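Kustcombe Household Words

README for version 3 of the word list

What is in this folder

Kustcombe Household Words is a list of 4000 everyday words and short phrases that people use at home, each with a plain definition, one or two sentences of use, and a note about where the word is heard. It was made for teachers of adult learners, for translators, and for people who write small dictionaries. I started it because my own students could read a newspaper article but could not ask for a dustpan.

The list is in English only. There was an Arabic column in version 1, prepared by me alone, and I removed it after I found too many mistakes of my own in it. I hope to bring it back when a second reader has checked it.

Files

words.tsv - the main table, one entry in each line
sentences.tsv - the sentences of use, joined to the main table by entry number
rooms.txt - the list of room labels and what each label covers
changes.txt - the history of corrections
page-samples - some pages of the printed booklet, as they were laid out

All text files are saved in UTF-8. The columns are separated by a tab. Please do not open words.tsv in a spreadsheet program and save it again without checking, as some programs change the entry "1/2 cup" into a date. This happened to us in version 2 and it took a long evening to find it.

Columns in words.tsv

entry: the number of the entry. Numbers are never used again, so there are gaps where an entry was removed.
headword: the word or phrase in its usual spelling.
part: noun, verb, adjective, adverb, or phrase.
room: one label from rooms.txt. If a word belongs to the whole house, the label is "general".
definition: one sentence, in simple words.
region: empty if the word is common everywhere that we know of, otherwise a short note.
level: a number from 1 to 4, where 1 is the easiest.
checked: the initials of the person who read the entry last.

How the words were collected

The first part came from my class notes. For three years I wrote down each word that a student asked for and that was missing from the course book. This gave a bit more than half of the list.

The second part came from 16 long conversations with people in their own kitchens, yards and laundry rooms. Blažena Murín did most of these. She asked each person to talk through an ordinary morning and she wrote down the names they gave to things. No sound was recorded. The notes on paper stay with her and they are not in this folder, because the people spoke also about their families.

The last part came from old shop lists and instruction leaflets which we read only for vocabulary. We did not copy any definition from a printed dictionary. If you find one that is too close to a dictionary you know, please write to me and I will write it new.

How the definitions are written

We tried to use only words of level 1 and level 2 inside a definition. This was harder than we expected. The word "hinge" has been written seven times and I am still not happy with it.

A definition should say first what kind of thing it is, and then what people do with it. So a colander is "a bowl with many holes, used to let water run out of food". We do not begin with the material, because the material changes and the use stays.

For verbs we give the object that goes most naturally with it. People rinse rice, wipe a table, fold a towel. A learner who knows only the verb will often choose a strange object, and the sentence will be correct and still sound wrong.

Words that gave us trouble

"Counter" and "countertop". Many speakers use them in the same way. We made two entries. The counter is the whole piece of furniture, and the countertop is the flat surface on it. The shop meaning of "counter" is entry 343 and has the label "general".

"Flap". We first gave it only for envelopes. Students wanted it for boxes and for tents, so now it has three sentences of use.

"Veining". It is a level 4 word and perhaps too rare, but people who choose stone for a kitchen hear it often, so it stayed. It is followed in the booklet by "marble", and the two share one illustration.

"Cupboard", "closet" and "cabinet". The region notes for these are the longest in the list. Blažena does not agree with me about "closet" and her opinion is given after mine in the same cell.

"Cardboard". It has no plural in our list. Learners write "cardboards" very often, and we added the phrase "a piece of cardboard" as a separate entry to help with this. The first sentence of use is "The cardboard box is open on the marble countertop."

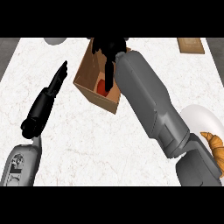

Known problems

The label "yard" has 70 entries, and the label "kitchen" has many times more. This is not because yards are less important. We simply met more people in kitchens.

Words for heating are weak. Most of our speakers live in warm places, and the entries for stoves and radiators were written from leaflets.

The level numbers were given by two people and we did not measure how often we agree. Please treat them as advice.

Some sentences of use sound like a school book. I know it. Better ones are welcome, if they are short and if somebody would really say them.

The printed booklet

The booklet was set by Clivolance from the version 2 files, with the Stukura font for headwords. The font is not included here. A few corrections made after October are in the tables but not in the booklet, so when the two are different, please follow the tables.

Use and credit

You may use the list for teaching, for research and for your own dictionary, also if you sell it. Please give the name of the list and the version number. If you change definitions, say that you changed them, so that your mistakes are not given to us and ours are not given to you.

Suggested credit line: Kustcombe Household Words, version 3, edited by Zineb Bouzid and Blažena Murín.

Corrections

Send the entry number, the present text and your new text. One correction in each line is best. For region notes, tell us also where you have heard the word and from what kind of speaker - young or old, town or country.

Zineb Bouzid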